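Qui sommes-nous

L'école Woltden, une maison où l'on apprend à nourrir les autres

Bienvenue chez nous ! Si vous lisez ces lignes, c'est sans doute que l'idée de travailler en cuisine, en salle ou à l'accueil d'un hôtel vous trotte dans la tête – ou que votre fille, votre neveu, votre conjoint y pense depuis un moment et que vous voulez savoir à qui vous auriez affaire. Nous allons essayer de vous raconter l'école telle que nous la vivons, et comme nous aimons bien parler, installez-vous confortablement.

Woltden est une école privée de service et de gestion hôtelière. Nous formons des serveurs, des chefs de rang, des réceptionnistes, des gouvernantes et des responsables de petits établissements. La cuisine est très présente dans nos murs, et nos élèves y passent tous, mais notre cœur de métier reste l'accueil : la manière dont on ouvre une porte, dont on annonce un plat, dont on rattrape une réservation perdue un samedi d'affluence à l'heure où les clients ont faim.

Notre histoire

L'école a commencé dans l'arrière-salle d'une ancienne auberge de relais, avec deux tables rondes, un buffet bancal et une classe de neuf élèves. Ingegerd Isaksson, notre fondatrice, avait passé une bonne partie de sa vie dans les hôtels, d'abord aux étages, puis à la réception, puis à la direction d'une maison de bord de lac. Elle recevait chaque saison des jeunes gens pleins de bonne volonté qui savaient porter trois assiettes, mais qui perdaient leurs moyens dès qu'un client posait une question imprévue. Elle s'est mise à leur donner des leçons le matin, avant l'ouverture, autour d'un café. Les leçons ont pris de la place, les collègues des maisons voisines ont demandé à envoyer leurs apprentis, et il a fallu trouver des murs.

L'auberge est toujours là, et nous aussi. Nous avons repris l'étage, puis la grange attenante, où se trouve maintenant notre restaurant d'application, le Clirton. Le buffet bancal a été réparé (deux fois) et sert de desserte pour les fromages. Nos anciens le reconnaissent tout de suite quand ils reviennent déjeuner, et ils reviennent souvent, ce qui nous fait un plaisir immense.

Depuis les débuts, l'école a diplômé 866 élèves. Certains ont ouvert leur table, d'autres dirigent des équipes dans de grands hôtels, une poignée enseigne aujourd'hui chez nous. Il y a aussi ceux qui ont changé de route et qui nous écrivent qu'ils plient encore leurs serviettes de table comme on le leur a montré ici.

Ce que nous enseignons

La formation principale, que nous appelons simplement le cycle long, dure deux ans. La première année est consacrée aux gestes : mise en place, service à l'assiette et au guéridon, découpe, vins et boissons chaudes, tenue d'une chambre, prise de réservation au téléphone et par écrit. On y apprend aussi l'anglais, et l'allemand pour ceux qui le souhaitent. La seconde année, plus calme en apparence, porte sur la conduite d'un service, les achats, les plannings, le calcul des coûts et le droit du travail. Les élèves redoutent en général les coûts et finissent par s'y attacher – il y a quelque chose de très satisfaisant à comprendre pourquoi un dessert que tout le monde commande fait perdre de l'argent à la maison.

Chaque élève effectue 703 heures en entreprise au cours du cycle, réparties en trois périodes. Nous cherchons les places avec eux, nous allons les voir sur le terrain, et nous préférons de loin une petite maison où l'on prend le temps d'expliquer à une adresse prestigieuse où l'on passe l'été à essuyer des verres.

Le cycle court s'adresse aux adultes en reconversion. Il se tient de l'automne au début de l'été et s'achève en juin par une semaine entière pendant laquelle la promotion prend les clés du Clirton : carte, commandes, accueil, caisse, tout est entre ses mains, les formateurs se contentant de manger et de se taire (certains y arrivent mieux que d'autres).

Le Clirton, notre restaurant d'application

Le Clirton est ouvert au public le midi et deux soirs par semaine pendant les périodes scolaires. La carte est courte et change avec les livraisons des maraîchers. Le service y est parfois un peu lent, surtout à la rentrée, et nous remercions du fond du cœur les habitués qui le savent et qui viennent quand même. Il arrive qu'une sauce se fasse attendre ou qu'un élève oublie le pain ; vous pouvez le lui dire, gentiment, il est là pour ça.

Les produits secs et les cafés nous viennent de la maison Vandenberghe, qui nous suit depuis l'ouverture de la grange et qui reçoit chaque année nos élèves pour une journée de dégustation. Pour les réservations et le plan de salle, nous travaillons avec le logiciel Ziko, que les élèves apprennent à manier dès le premier trimestre, après avoir tenu quelques semaines un cahier à la main. Nous tenons beaucoup au cahier ! Le jour où l'écran s'éteint en plein service, on est bien content de savoir s'en servir.

L'équipe

Ingegerd Isaksson dirige toujours l'école et continue d'assurer elle-même le cours d'accueil, celui du matin, avec le café. Autour d'elle travaillent des formateurs qui ont tous exercé en salle, en cuisine ou en hôtel, et dont plusieurs gardent une activité dans la profession. Cela complique parfois les emplois du temps, et nos élèves y gagnent des exemples pris dans la semaine même.

Nous accueillons cette année 97 élèves, les deux cycles confondus. Les promotions resteront de cette taille. On nous a souvent proposé de grandir, et nous avons chaque fois décliné, parce que nous voulons pouvoir appeler chacun par son prénom et remarquer, un matin, que quelqu'un n'a pas bonne mine.

La bibliothèque de l'école compte plus de 316 ouvrages de cuisine, d'œnologie et d'hôtellerie, dont beaucoup nous ont été donnés par d'anciens professionnels. Elle est ouverte aux élèves en dehors des cours et aux anciens sur simple demande.

Nous rendre visite

La meilleure façon de nous connaître est encore de passer. Les visites se font sur rendez-vous, de préférence en fin de matinée, quand la salle se prépare et que la cuisine sent bon. Vous rencontrerez un formateur et, si vous le souhaitez, des élèves, qui vous parleront de l'école bien plus librement que nous. Pour le cycle court, prévoyez un entretien un peu plus long : nous aimons comprendre d'où viennent les gens et ce qu'ils espèrent trouver dans ce métier, qui est beau et fatigant.

Les candidatures se font par courrier ou auprès du secrétariat, avec une lettre (manuscrite si vous en avez envie, mais ce n'est pas une obligation) et un curriculum vitae. Aucun diplôme hôtelier n'est demandé à l'entrée. Une tenue de service complète est prêtée pendant le premier trimestre, le temps de voir si la taille et le métier vous vont. 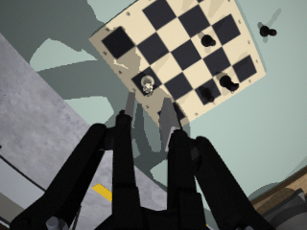
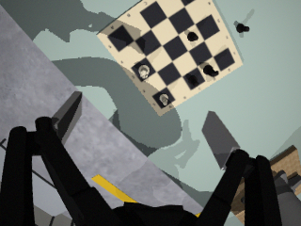 Échiquier à cases claires et foncées, deux vues.

Au plaisir de vous accueillir, à l'école ou à table !

Page mise à jour en août 2022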